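Writing a Death Notice: What Families Need to Know
Speaker notes, 30/03/2020

Opening

Thanks for joining. I had planned to give this at the Gavlow library, and we are doing it by phone and screen. The notes will go up on the Vevari page afterward, so there is no need to write everything down.

I spent 19 years on the notices desk at a small daily paper. Most of the people I dealt with had never written one of these and had a day to do it. I want to go through what goes in, what can stay out, and what the paper will ask you for. Then some words on what changes when there is no service to announce.

First point: notice or obituary

Papers use the words differently. At most of them a death notice is short, paid for, and written by the family or the funeral home. An obituary may be longer, and at some papers a reporter writes it. At others both words mean the paid kind. Ask before you write anything. It changes how long the piece can be and who gets the final say on the wording.

Ask also how they charge. Some go by the line, some by the inch, some have a flat price up to a set number of words. A photo is often extra. So is a second day. Get the price in writing before you approve the proof.

(Pause here. Someone usually asks about cost. Say that I can't quote for any paper and that prices differ a lot from town to town.)

Second point: the facts

Full name, including the name before marriage and any nickname people really used. If everyone at work knew your uncle as Buddy, put Buddy in, or they will read straight past him.

Age. Town of residence, and earlier towns if there were people there who would want to know. Date of death. Place of death if the family is comfortable giving it.

Cause of death is up to you. You don't have to give it. Some families are being asked at the moment whether it was the virus, and some prefer to settle that in one line. Others leave it alone. Both are fine.

Date and place of birth, and the parents' names. A word of caution on this. A full birth date together with a mother's maiden name is useful to a thief. I used to suggest the year of birth only, or the month and year. "Born in October 1936" tells readers what they need. Families who want the full date can have it, but they should know the risk. The same goes for the street address. Leave it out, especially if the house is going to be empty.

Third point: survivors

This is the part that causes the phone calls.

The usual order is spouse or partner, children, grandchildren, brothers and sisters, then others. Spouses of children go in parentheses after the name or with an "and." Pick one way and keep to it.

Write the list out on paper first and have two relatives from different sides of the family read it. Check every spelling. I once ran a correction for a notice with 23 names in it, and four of them were wrong. All four people called.

Stepchildren, former spouses, a longtime companion. There is no rule. Talk about it before the notice goes in. If you can't agree on a list, "survived by a large family" will do.

Those who died first can go in one sentence, after the survivors or before. If you list a child who died, most families want the name given in full.

Fourth point: the life

You don't need much. Where the person went to school, what work they did, how long they did it, what they belonged to. Then one or two things that belonged to that person alone.

Read the two lines from the handout:

"She was a devoted mother and friend who loved life."

"She ran the alterations counter at Nakamura Cleaners for 36 years and could tell your inseam by looking at you."

The second line costs a bit more at the per-line rate. I would pay for it and drop the first.

Good places to look for this kind of detail: old Christmas letters, a résumé, union or club newsletters, the backs of photographs. Ask a neighbor. Ask someone from work. Children often know very little about what a parent did all day.

Military service should be checked against the discharge papers. Family memory gets the branch right and the years wrong.

Leave out anything you would need to explain to a cousin.
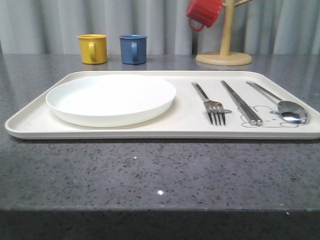
A plate, fork and other cutlery on a tray.

Fifth point: when there is no service yet

For as long as I did this work, the last paragraph was the easy one. Calling hours, church, burial, reception. Right now many families can't fill it in. Funeral homes are limiting numbers, and some have stopped calling hours altogether.

Wording that works:

"Services will be private."

"A memorial gathering will be held at a later date."

"Burial will be private. The family will announce a celebration of life when it is safe to gather."

Don't guess at a date. If you print one and it moves, you will have to pay for a second notice and people will still turn up for the first. A short follow-up notice later, three or four lines, is cheap and does the job.

If the funeral home is streaming the service, ask them for the web address and test it yourself before it goes to the paper. Long addresses break across lines in print. "A link is available from the funeral home" is safer.

Sixth point: gifts and flowers

Give the full legal name of the charity and a mailing address. Call the charity first and let them know to expect gifts. Ask whether they will send the family a list of donors, as some do and some don't.

If flowers are welcome, say so. Florists may not be delivering everywhere this spring, so check that as well.

Seventh point: the deadline and the proof

Ask for the deadline the minute you call. At the Bullero paper it was 15 minutes past three for the next morning, and we held to it. Many papers will accept a notice only from a funeral home, or will call the funeral home to confirm the death. They do this to stop hoaxes. It isn't aimed at you.

Ask for a proof. Read it aloud, slowly, with someone else listening. Check the name at the top first. Errors in headlines are missed more than any other kind – the eye goes straight to the small print.

Save a copy of the online version as a file on your own computer. Newspaper websites change, and older notices can vanish when they do. Buy a few print copies too. Relatives out of state will ask.

Questions

Expect these.

Can I write my own ahead of time? Yes. Leave blanks for the date and age, and tell somebody where it is kept.

Does a notice have to run at all? Generally it's the family's choice. The lawyer handling the estate may need to publish a separate legal notice to creditors, and that is a different thing.

How late is too late? I have run notices two months after a death. State the date plainly and carry on as usual.

Handout is the blank form, two pages. Page two has the survivors grid.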